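Se busca persona para la sala de lectura del archivo Celono

Hasta junio abrimos tres tardes por semana, de 16 a 19 h, y falta alguien en el mostrador. El contrato es de 34 horas al mes. Ya sabemos que es poco, y preferimos decirlo antes de la entrevista.

Hay que sacar y devolver cajas (el fondo Sowa ocupa 121), atender consultas y pasar fichas al catálogo Zorneo. El proveedor asegura que Zorneo se aprende en una mañana – nosotros llevamos desde mayo y seguimos llamando a soporte. Quedan 3000 fichas por revisar.

No pedimos «pasión por los libros», que no sabemos medir. Pedimos puntualidad, letra legible y algo de inglés. El título de archivística se valora, aunque no siempre ha servido de mucho.

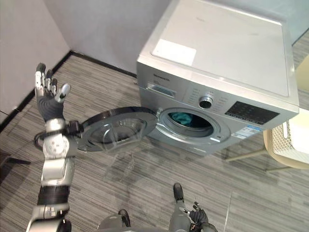

Aurelio Bermúdez escribe que con 34 horas no se revisan 3000 fichas ni en dos años, y que convendría anunciar dos plazas. Puede ser. De momento hay presupuesto para una.

Currículum de una página, en papel, en el mostrador.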